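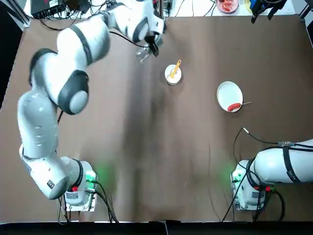 The table with the brown sheet on it. You can see the paler streak down the middle.

Brown table cover has a faded stripe down the middle. Save it, dye it or give up?

Asked in Home & Household > Tables and Linens
2,382 views, 3 answers

Hi all, longtime reader, first time asking. I have a big dark brown sheet that I keep over my table, and it has gone pale in a stripe right down the middle, top to bottom. The sides are still the nice deep chocolate color I bought it for, and then there's this washed-out streak like somebody drove down it. The photo has a few things from the table still on it (the plate with the red sausage, the little white cup with the yellow spoon in it) but the streak is easy enough to spot between them.

Some background, in case it matters. The sheet came from Soler, the home store out by the Hakstead exit, and I've had it for two years. It's a plain woven thing, no coating on it, and I think the label said mostly cotton, but I cut the label off because it was itchy on my knees. I wash it on warm with whatever detergent is on sale. It goes in the dryer if it's raining and on the line if it isn't, folded in half over the line longways. I wipe it down in between with a spray called Zorkance that my sister-in-law swears by, and I'm not shy with it!

The table sits by a window but the light comes in from the short end, so if it were the sun I would have thought the whole end would go, and it didn't. Underneath is a brown table too, so at least it doesn't look awful when the sheet slips, but I don't love eating straight off the wood and I have a crowd coming in October and would like it to look decent.

So my questions are, what did this, can I bring the color back, and if I dye it will the streak still show through? I have a box of Drirneo dye in dark brown in the laundry room from a project I never got to. I'd also take ideas for just covering it up. I'm not fussy about it matching perfectly, I just don't want people to sit down and see the stripe before they see the food.

Thanks in advance, and sorry this got long.

Answer 1 (marked helpful by 18 people)

I'd put my money on the clothesline. You said you fold it in half longways over the line, so the fold is the part on top, facing straight up at the sun every single time, and the sides hang down and mostly shade each other. I did the exact same thing to a navy bedspread and got a pale band right along where the fold had been. It doesn't take that many afternoons in a hot summer either.

The spray may be helping it along. I don't know Zorkance, but check the back for anything with bleach or peroxide in it. People wipe the middle of a table the most because that's where the serving dishes go. Try it on a hidden corner of the hem, let it sit overnight, rinse, and look at it in daylight. If that spot is lighter you have your answer and you can switch to plain dish soap and water.

You can't bring faded color back by washing, whatever the vinegar people tell you. The dye is gone. What you can do is put new dye on, and dark brown is about the easiest color to get away with. This is how I'd go at it:

Wash it first, hot, no softener. Any grease from food will leave spots where the dye doesn't take, so get dish soap on the greasy places before it goes in.

Wet the whole sheet and wring it out before it goes in the dye. A dry one grabs color unevenly.

Dye the faded part first. Gather the sheet up so just the streak hangs down into a bucket, and give it maybe ten minutes in a weak mix. You want it to catch up some with the sides. Then put the whole thing in the full-strength bath and keep it moving. Really moving, I use a long spoon I don't cook with and my arms are dead by the end.

Rinse till the water is clear, then wash it alone in cold.

If you skip the bit with the streak and just dye it all at once, you'll end up with a darker sheet that still has a stripe, only fainter. Which might be fine for you! Depends how much it bugs you. Also check that one box is enough. Boxes go by dry weight of the fabric and a big table sheet is heavier than you'd think, so get on the bathroom scale holding it and then again without it. I needed two boxes for the bedspread and I should have bought three.

And dry it in the shade from now on, or turn it inside out and move the fold every time.

Comment from the asker: Oh my gosh, the FOLD. I went and held it up the way I hang it and the streak is right where it goes over the line. I never once put that together. Going to do the hem test with the spray tonight anyway.

Comment from the asker: Did the hem test. No change that I can see, so I think the spray is in the clear. Weighed the sheet too and I'm going to need a second box.

Answer 2 (marked helpful by 2 people)

just get a runner

Reply: A runner would cover it, yes, but measure the streak first. The faded area probably fades out softly at the sides and you want the runner a good bit wider than the palest part or you get a weird glow along both edges. Go with something that has a pattern, or a cream or rust color. If you try to match the brown it'll only make the old brown look tired.

Answer 3 (marked helpful by 7 people)

I agree with the first answer on the cause but I wouldn't dye it, personally. I ruined a perfectly good washer trying to dye curtains (the rubber ring on the door was pink for a year) and the curtains came out blotchy anyway. If you've got your heart set on it then do it in a tub outside.

What I did with mine, and I was in the same boat with a green one, was cut the middle out. Sounds drastic! But if the sides are still good, you slice down both edges of the pale part, sew the two good halves together with a flat seam, and you've got a narrower cover with no streak. It only works if yours hangs over enough to spare the width, so lay it out and measure before you get the scissors anywhere near it. Mine had plenty of overhang and I only lost the part that used to end up in people's laps. The strip I cut out became cleaning rags.

If it's too narrow for that, put a strip of new fabric down the center in place of the old one. A stripe you put there on purpose looks great on a table. I used a heavy striped cotton and a friend asked me where I bought it. Wash the new fabric before you sew it in or it'll shrink and pucker the whole thing, ask me how I know.

One other thing, does the back look the same as the front? On some plain weaves the underside holds its color a lot better. Flip it over before you do anything else. Yours might be faded through if the line was the trouble and the cloth is thin, but it takes five seconds to look.

Comment from the asker: Flipped it. The back is better but the streak is still there if you know to look. I'm going to use it back side up for now with a rust-colored runner, and try the dye after the crowd has gone home, outside in a tub. If it comes out blotchy I'll be doing the cutting trick. Thank you all so much, I was about to throw it in the donation bag.

Reply from Answer 1: Good plan. Do the dye on a day that isn't windy.

Related questions
Getting candle wax out of a woven tablecloth
How much overhang should a table cover have?
Does cold water really keep dark cotton dark?
Sheet keeps sliding off a smooth table, what goes under it?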